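Call for participants: sorting work beside a robot arm

Nastum is looking for 64 people who pack or sort small parts for their living. In July we start a study at our Gruvudholm site, where part of the hand sorting goes over to robot arms. We want to know what this changes in your day – the pace, the breaks, the talk with your neighbour at the bench.

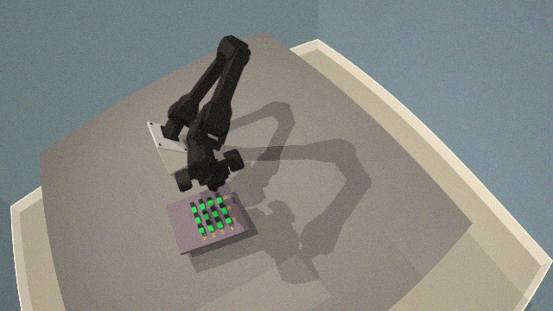

Reading time: 1 min

In the simulation, you will guide a black arm over a board of green and black cubes. Afterwards we ask you for your opinion, also when it is a bad one.

You need two years of shift work. Experience with robots is not necessary. The pay is $300 for two sessions, and travel from Zuvside is covered.

Please apply through the Gruvudholm labour office.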